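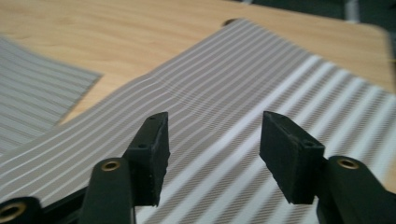
Baltville, 29 March 2018

About Rasis

Rasis is a small workshop that sets up, services and repairs fabric-handling grippers. We work mainly for sewing shops, laundries and training schools. The company started in a single room behind the Gál building in Baltville and still has its benches there, though we now rent the floor above as well.

Most of our work is on the Rotus, a two-finger gripper we build and maintain ourselves. The fingers are black plastic with flat pads that face each other, and the joints run through brass-colored eyelets. Every Rotus that comes in for service goes through the same 13 steps, and the sheet with the results goes back to the customer with the tool.

We begin with the linkage. Each joint is cleaned, checked for play and moved through its full travel by hand. Worn eyelets are pressed out and replaced. Then we look at the pads. The screws are taken out, the pad faces are checked against a flat plate, and any pad that rocks is changed – always both at once, so the pair wears evenly.

After that the gripper goes to the cloth table. Striped fabric is good for this work. If the pads pull to one side as they close, the stripes bend and the fault is easy to spot. We set the open position first, with the pads clear of the cloth, and bring the height down in small steps until they pick up a single layer. A gripper has to make 39 clean picks in a row before we sign it off. If it drops one, we go back to the linkage and start the count over.

A normal service takes two working days. Repairs take longer if we have to print new fingers, and we will tell you so before we start.

There are 11 of us. Customers are welcome to come in and watch their own gripper being set up – please call first, as the cloth table is often booked. We also run a short maintenance course each January for people who look after their own machines. Places go to existing service customers first.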